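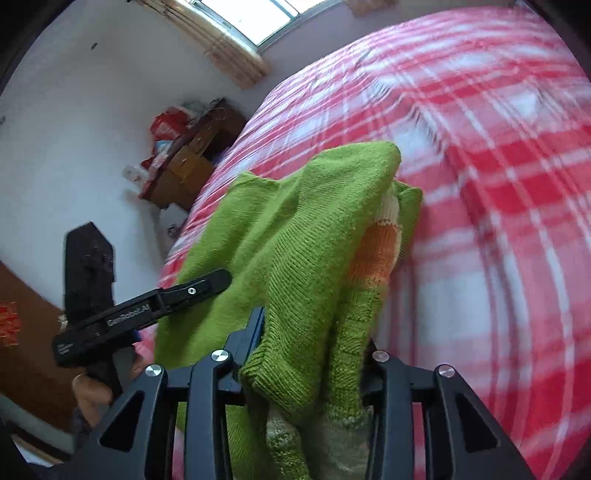

Nilville clothing swap back on for October, bigger room this time

The Nilville winter clothing swap is coming back in October after a year off, and it's moving. Organizers confirmed this morning it will be in the old Stirton building on the river side of town, not the library basement. More space, better parking, actual windows.

Doors at 9 a.m., last entry 2:30 p.m. Free to get in.

Same rules as before, mostly. Bring clean clothes, get a token for each piece, trade tokens for whatever you want off the tables. Sweaters, coats, snow pants, hats, kids stuff all welcome. No underwear, no single shoes. Bedding is new this year, sheets and blankets only. Pillows will be turned away at the door.

Limit is 23 pieces a person. Last time there was no limit and one family van unloaded for the better part of an hour while the line went out to the street.

"We had 600 people through and I think we were ready for half that," said Meinir Morris, who is running the event with Modupe Adebisi. "The tables were fine. The line was not fine."

So there will be two lines now. Drop-off on the left, shopping on the right. People who only want to drop off can do it the evening before, 5 to 7 p.m., and pick up there tokens then.

Knitwear is what goes first, Adebisi said. Wool especially. Anything handmade gets its own table near the back, and knitters are asked to pin a note with the fiber and how to wash it if they know. If they don't know, write that.

"People felt awful last time," she said. "Somebody got a gorgeous cardigan, put it in the dryer, and it came out the size for a toddler."

There's a mending corner too. Lumturie Perić, who has the alterations shop on Mathias Street, will take small jobs on the spot: buttons, hems, a sleeve coming loose at the seam. Moth holes if they're little. No zippers. Zippers take too long, she said, and she only has the one machine she can carry. Jobs are free but there's a jar.

Money. The swap costs nearly 4,000 dollars to put on, most of it room rental and the racks, which come from Ellurano on a one-day hire. The town covered part of that in the past. It isn't this year. A bake sale and a raffle are supposed to make up the difference, raffle prize is a queen-size quilt from Birutė Raudsepp. Tickets at the door or at her fabric stall at the farmers market, cash only.

Whatever is left at closing gets sorted that afternoon. Warm things go to the school coat closet first, then the shelter. Torn or stained stuff goes to a textile recycler. Last time that was 19 bags.

Racks have to be back by 6, so help with the takedown is needed more than help with setup. Eifion Griffiths is keeping the sign-up sheet at the hardware store counter. Two-hour shifts, lunch provided, closed toe shoes please.

Bus 4 stops at the corner. The Stirton side entrance has the ramp, front steps are still being repared and will be roped off. Bring your own bags.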